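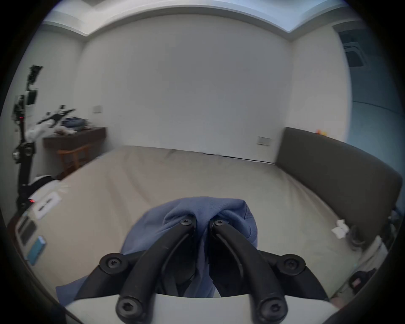

*Garra manual Ulemach com uma peça de malha azul presa entre os dois dedos, sobre a cama.*

# Como pegar numa peça de roupa com a garra manual Ulemach (e ensinar alguma coisa com isso)

O kit Ulemach é vendido como "a forma mais natural de recolher demonstrações de manipulação doméstica". A parte natural demora um bocadinho a chegar. Na primeira tarde peguei em roupa com a destreza de quem usa luvas de forno, e só depois percebi que o manual, escrito por Jozef Baert com uma sobriedade admirável, já explicava quase tudo na página 22. Fica aqui o caminho mais curto, com os erros já cometidos por mim.

O tutorial cobre a tarefa de roupa mole em cima de uma superfície larga: pegar, levantar, pousar, dobrar. Canecas e gavetas têm outra calibração e outros desgostos.

## O que convém ter à mão

- a garra manual, com os dois dedos curvos já montados na base branca
- a chave hexalobular que vem na caixa (a do aparador da cozinha não serve, eu tentei)
- a aplicação Pallton instalada no computador
- uma cama ou mesa grande
- roupa de malha, de preferência uma peça de que não se goste muito

O kit custa 467 euros na loja da Moscombe, sem portes. Não é um disparate para o que faz, embora por esse preço eu esperasse um estojo e tenha recebido um saco de plástico com fecho.

## 1. Verificar os parafusos

Antes de cada sessão, passe pelos parafusos dos dedos, dos suportes laterais e da zona onde os braços encontram a base. Basta encostar a chave e sentir se roda. Se rodar, aperte até parar e resista à vontade de dar mais um quarto de volta. O plástico perdoa pouco e a Buckley, que trata das peças de substituição, perdoa ainda menos: os dedos só se vendem aos pares.

## 2. Calibrar a abertura

Abra a Pallton, ligue a garra e escolha **Nova calibração**. O programa pede três coisas:

1. Abrir os dedos até ao fim e manter.
2. Fechar os dedos sem nada no meio e manter.
3. Fechar os dedos sobre uma dobra de tecido.

O terceiro passo é opcional e é o único que interessa para roupa. Com tecido no meio, as pontas nunca chegam a tocar-se, e um modelo que só conheça "aberto" e "fechado" vai passar a vida convencido de que tem uma avaria. Na imagem do topo vê-se bem essa folga: fica uma faixa estreita de malha à vista entre as duas pontas, e é assim que deve ser.

A calibração demora 15 segundos. Se a barra encravar a meio, feche a aplicação e volte a abrir. O suporte técnico recomenda exatamente isto, com mais parágrafos.

## 3. Preparar a superfície

Uma cama funciona melhor do que uma mesa para começar. O colchão cede um pouco, os dedos podem descer sem medo e uma peça que caia não vai parar ao chão. O lençol deve contrastar com a roupa: azul médio sobre bege acinzentado dá um contorno limpo. Azul sobre azul dá uma noite de trabalho perdida - e sei do que falo.

Não é preciso alisar o lençol. As rugas pequenas fazem parte da vida de qualquer cama, e um modelo treinado em lençóis de hotel entra em pânico na primeira casa verdadeira. Também não vale a pena esvaziar o quarto. Warrick Harawira, que mantém o fórum de utilizadores, defende que um fundo com mobília e tralha ajuda a generalizar. Adotei a teoria com entusiasmo, por razões que qualquer pessoa que tenha visto o meu quarto compreenderá.

## 4. A pega

Largue a peça num monte. Nada de a estender: a roupa real chega amarrotada.

- Aproxime-se por cima, com a base mais ou menos paralela ao colchão.
- Desça com os dedos abertos até as pontas entrarem nas dobras.
- Feche devagar. Se ouvir um estalido, apanhou o lençol.
- Espere um instante antes de levantar.

O erro clássico é querer agarrar muito pano. Dois ou três vincos chegam, e o resto cai para os lados. Uma ponta solta pendurada à esquerda ou uma dobra enfiada por baixo do dedo não estragam nada, desde que se veja onde as pontas apertam. Se a peça tapar os dedos por completo, largue e comece outra vez.

## 5. Levantar, pousar, largar

Levante na vertical, um palmo ou pouco mais, e só depois desloque a mão para o lado. Os movimentos em diagonal ficam elegantes ao vivo e péssimos nos dados. Para pousar, desça até a peça assentar e abra os dedos por inteiro. Abrir pela metade deixa a malha presa nas ranhuras do interior dos dedos, e o episódio acaba com um adulto a sacudir uma camisola no ar.

Cada repetição deve acabar com a garra parada e vazia. A Pallton corta o episódio sozinha quando deteta 2 segundos de imobilidade. Quem parar para pensar a meio do gesto ganha um episódio partido ao meio, portanto pense antes.

## 6. Rever antes de enviar

Veja os episódios em velocidade rápida e apague sem piedade os que tenham:

- os dedos tapados pelo tecido na altura da pega
- o lençol levantado juntamente com a roupa
- a outra mão a dar uma ajudinha

Este último é mais frequente do que se admite. A mão livre tem iniciativa própria e convém metê-la no bolso.

## Vale o dinheiro?

Para roupa, sim, com reservas. Os dedos curvos prendem bem a malha e a ranhura interior faz diferença em tecidos macios. Em camisas engomadas escorregam mais do que eu gostaria. O peso nota-se ao fim de uma hora, no polegar primeiro e no humor a seguir. A Pallton cumpre, apesar de uma tradução portuguesa em que "grasp" aparece como "compreensão", de modo que o programa me felicita periodicamente por uma compreensão bem-sucedida.

A atualização de julho promete calibração por tipo de tecido. Se mudar alguma coisa no passo 2, corrijo esta página.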